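Packing a Box Well: speaker notes

2 comments · 42 shares

Hi everybody! Thank Siham Shboul for the invite, then go straight to boxes. I love this topic and I have a lot of tape with me, so let's get going.

Start with the closed box. Ask who presses the flaps flat before taping (hands up!). Run your palm along the seam first. If the flaps bulge, take something out.
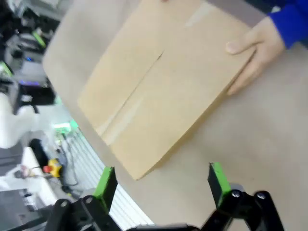 Next, the free hand. Keep it on the side of the box so the seam stays shut while you pull the tape. I learned this from Gangadharan Unnithan at Droltport, who could tape all August long and never get a gap. Slow down here and let people try it.

Then tape itself. Go wide, start past the edge, pull low and steady. Wrinkles happen to all of us, so rub them down with your thumb and move on. Ragged ends, same thing, fold or trim.
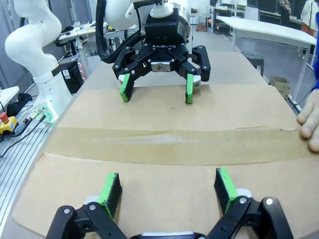 Old cardboard is great for practice, by the way. Lay down a big piece and do strip after strip until your arm gets the feel of it. Pass the rolls around now. Questions after the break, 2 pm.

Share 2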